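Compte rendu — réunion du comité de jumelage Meranley
6/9/20, salle du premier

Présents : Orla Nic Aodha (présidence), Hamid, Solveig, Mme Carrel, Bastien, Jeanne P. (notes). Excusés : Luc, Ines.

Début avec dix minutes de retard. PV précédent approuvé, une correction : lire « Bodwood » et pas « Boswood » au point 3.

1. Voyage à Kneath
Reporté au printemps, confirmé par mail côté Kneath. 49 inscrits au départ, 9 demandent le remboursement de l'acompte, les autres laissent courir. Hamid fait les virements avant la fin du mois. Autocar : l'option chez Prelwood tombe si on ne rappelle pas cette semaine. Orla rappelle. Question de Mme Carrel sur l'assurance annulation — pas de réponse, relire le contrat.

2. Comptes
Solde 371 euros après paiement de la salle et des timbres. Reste due la facture de l'imprimeur, 71 euros, arrivée deux fois, à ne payer qu'une fois ! Cotisation inchangée. Vote : pour à l'unanimité moins une abstention (Bastien).

3. Correspondance scolaire
Les lettres des CM2 sont parties en retard. L'école de Bodwood propose des échanges vidéo, Solveig est pour, Bastien trouve que ça tuera le courrier. Discussion longue. On garde les lettres, et une visio par trimestre à l'essai. Trouver quelqu'un pour relire l'anglais, Mme Carrel arrête en décembre.

4. Marché de décembre
Stand demandé à la mairie, pas de retour. Confitures, gâteaux, livres en anglais, jouets d'occasion. Pour les jouets : propres, complets, pas de piles. Prix à l'étiquette, fixés à la prochaine séance. Les nappes, on reste sur le bleu. Mme Carrel voulait du rouge pour Noël, pas retenu.
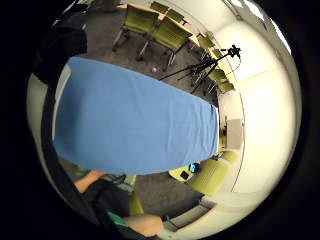
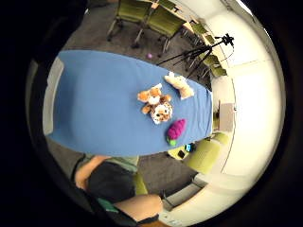

Salle de réunion, table avec la nappe bleue.

Planing du stand : Hamid le matin, Solveig et Ines l'après-midi (Ines à prévenir, elle n'était pas là). Rangement tout le monde. Caisse : fond à prévoir en petites pièces, l'an dernier on a couru à la boulangerie.

5. Site internet
Page d'accueil toujours avec le programme de l'an passé. Bastien s'en occupe — déja dit en juin. Mot de passe à redemander à Luc. Ajouter un lien vers le comité de Meranley et retirer l'ancien numéro de téléphone.

6. Divers
— Clé du placard : un double chez Orla, l'autre introuvable.
— Panneau du jumelage à l'entrée du bourg, illisible. Courrier à la mairie, Jeanne rédige.
— Proposition d'une soirée quiz, à revoir quand on aura une date pour le voyage.

Prochaine réunion : date par mail, Orla envoie deux propositions.
Levée de séance 21 h 40.

J. P.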